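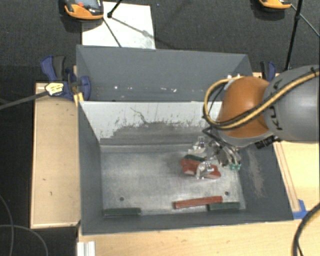
Sheet metal goods are everyday items made by cutting, bending and joining flat metal sheet: pails, pans, bins, trays, ducts, gutters, stove pipe, mailboxes, tool boxes, feed scoops. The trade name changes with place and period. Tinware, tinsmithing, sheet work, light metal work, all more or less the same thing. The metal is thin enough to fold by hand or with a simple bench tool, and most of the stiffness in the finished item comes from its shape. Flat sheet flops, folded sheet holds. A bin with sloped sides, like the gray one on the wooden table, gets a lot of its strength from the angles where wall meets floor, and it shows use the way most of these goods do: smudges and scuffs low on the back wall, scratches and dust across the floor. See also Wear and marking, further down.

Contents
Names
Materials
Making
Joints and edges
Common forms
Wear and marking
Repair
Risonholm trade
Collecting
See also

Names

"Tin" is the usual word in older writing even where there's very little tin in the object. Tinplate is iron or steel sheet with a thin coat of tin. A tin roof usually has no tin in it at all. A tin bucket is often zinc coated steel. "Tinker" for a traveling mender, "whitesmith" for a worker in tinned and polished metal, "tinner" for a roof and gutter man in parts of the United States. Whitesmith is pretty much dead as a job title. Tinner is hanging on.

"Sheet" and "plate" are told apart by thickness, with the line drawn in different places by different countries and suppliers. Below sheet comes foil. None of this matters to a person buying a dustpan.

Materials

Tinplate. The old standard for kitchen goods. Bright when new, dulls to gray. Takes solder very well. Rusts quickly once the coat is worn through, and pinholes at the bottom seam are the usual first sign.

Galvanized steel. Zinc coat, often with the frosty crystal pattern called spangle. Outdoor goods mostly — pails, tubs, gutters, trash cans. The zinc goes first and protects the steel under it, even at a small scratch. Not used for cooking or for acid foods. Newer sheet often has a much finer spangle, so a smooth gray look doesn't rule out a zinc coat.

Plain steel. Cheap, strong, has to be oiled or painted. Stove pipe, lockers, shelving.

Copper. Soft, easy to form, costly. Gutters on better houses, stills, jelly pans, weather vanes. Kitchen copper is normaly lined with tin.

Aluminum. Light, no rust. Took over a large part of the pan and siding trade after the price came down. Hard to solder, so it's riveted, folded or welded.

Stainless. Springy, tough on tools, easy to clean. Food counters, sinks, hospital ware.

Thickness is given as a gauge number in American shops. Bigger number, thinner metal, which confuses everyone at first. The gauge tables are also different for steel and for aluminum. Shops that have been burned by this order by decimal thickness.

Making

Layout comes first. The maker draws the item as a flat shape, called a pattern or development, with allowances added for seams and hems. Simple boxes are easy. Cones, elbows and square-to-round pieces take real geometry, and older shops kept their patterns on nails along the wall, cut from scrap sheet, names scratched on them.

Then cutting. Hand snips for short work, a foot or power shear for straight cuts. Left, right and straight snips, often with colored handles. Notches at the corners so the folds don't run into each other.

Then bending. By hand over a stake or a bench edge, or in a brake, a machine that clamps the sheet and swings one side up. The box and pan brake has a row of separate fingers on the clamp so that the four sides of a tray can be folded without crushing the sides already up. Order of bends is the thing. Get it wrong and the last bend can't be made. Every learner does this at least once.

Curves are made in slip rolls. Three rollers, sheet goes in flat, comes out round. Beads, the raised rings around a pail or a pipe, are rolled in with shaped wheels and are there for stiffness as well as looks.

Stamping and deep drawing replaced much of this for cheap goods. One press stroke, no seam, no solder. Mixing bowls, pie pans, lids. Hand and brake work stayed on for odd sizes, short runs and anything fitted to a building.

Joints and edges

Lap seam. One edge over the other, then solder, rivets or spot welds.
Grooved seam. Two hooked edges locked together and hammered flat. Side seam of most pails.
Double seam. Bottom to body.
Standing seam. Roofs.
Pittsburgh lock. Duct corners. A pocket on one piece, a single flange on the other, hammered over.

A raw sheet edge is sharp. So it gets hemmed, folded back on itself, or wired, rolled around a length of steel wire. Wired edges are found on good pails, pans and funnels and make a rim that is strong and safe to hold. Goods with raw edges are either unfinished, very cheap, or meant to be mounted where hands don't go.

Common forms

Bins and chutes. Sloped walls steer the contents toward the low point. How steep depends on what's in there. Dry grain moves easily, flour doesn't, damp sawdust hardly moves at all. Shallow slopes are fine where things are lifted out from above. Parts bins, nail bins, seed bins and coal scuttles are all cousins.

Pails. Tapered, so they nest. Bail handle held by two ears riveted to the body.

Ducts. Biggest use of sheet by shop hours in many towns. Almost never seen once the ceiling is up.

Gutters. Half round or the squarish K style. Formerly made in ten-foot lengths and soldered, now often run off a coil in one piece from a machine on a truck.

Lanterns. Pierced or glazed. The piercing is done from one side with a punch, burr left on.

Boxes. Cash boxes, bread boxes, deed boxes. Painted and stenciled ones are called toleware or japanned ware, although the two words don't cover the same thing strictly speaking.

Wear and marking

Sheet goods wear where things slide or land. In a bin or a scoop that means the floor and the lower part of the walls. Fine scratches in many directions give the metal a mottled look, and loose dust settles into it. Dark smudges can be rubbed-off oxide, grease, rubber or just dirt from the contents. Paint goes at the rim and corners first.

On pails the bottom rim goes. On dustpans the front lip. On pie pans, knife lines.

White powdery patches on galvanized ware are wet storage stain, from sheets or pails stacked damp. Mostly cosmetic if caught early. Dry them, space them, leave them alone.

Makers' marks are stamped into the bottom, printed, or carried on a paper label that's long gone. Plenty of shop made goods never had any mark. Dating by style alone is shaky: a grooved seam pail from one decade looks a whole lot like a grooved seam pail from the next.

Repair

Small holes in tinplate: clean to bright metal, flux, solder. Larger ones get a patch, soldered all around, on the inside if it has to hold water. Old household menders, two washers and a bolt with a soft disc, were sold on cards and did the job without heat.

Galvanized steel can be soldered, with a stronger flux. Welding or heavy heating of it gives off zinc fumes that make people ill. Good air or don't do it. Old solder often has lead in it, so antique tinware shouldn't go back to holding food or drink.

Dents are worked out from the edge toward the middle with a mallet over a stake or sandbag. A creased dent never fully goes away becuase the metal has stretched.

Risonholm trade

The town of Risonholm had a run of small sheet shops along the river road, supplying dairies mostly. Milk pails, strainers, can lids, cooling troughs. The largest was Dero, which began as a roofing outfit and moved into pails when roof work was slow over the winter. At its peak the works had 60 hands and turned out a nesting pail known locally as the Aebischer, after the foreman who drew the pattern. Heavy wired rim, two beads, oversize ears. Sold plain, no paint.

A Dero order book kept at the town museum lists 3,067 pails sent to the creamery at Femarlow in a single year, plus lids. The creamery later changed over to bulk tanks and the pail orders stopped. Dero went on with gutters and feed bins for a time, then closed. The building stands, used for storage.

Local historian Keith Hoani cataloged the surviving patterns, 200 in all, many with the customer's name scratched in. His list was deposited with the museum, dated 2019-09-27. Some patterns can't be matched to any known item. One has been argued over as a hen feeder, or part of a chimney cap. Open question.

The museum puts the patterns out on the floor each March, otherwise by request.

Collecting

Cheap area on the whole. Pierced lanterns, painted trays and cookie cutters bring money, plain pails and bins don't. Condition counts less than with most antiques, and a honest patch isn't held against a piece. Reproductions are common in lanterns: look for bright solder, even piercing, and wear in places where hands wouldn't touch.

Storage should be dry, with air between pieces. No newspaper wrapped tight around tinplate, it holds damp. A thin coat of wax is enough for display pieces.

See also

Tinsmith
Galvanizing
Brake (sheet metal bending)
Toleware
Gauge tables
Milk pail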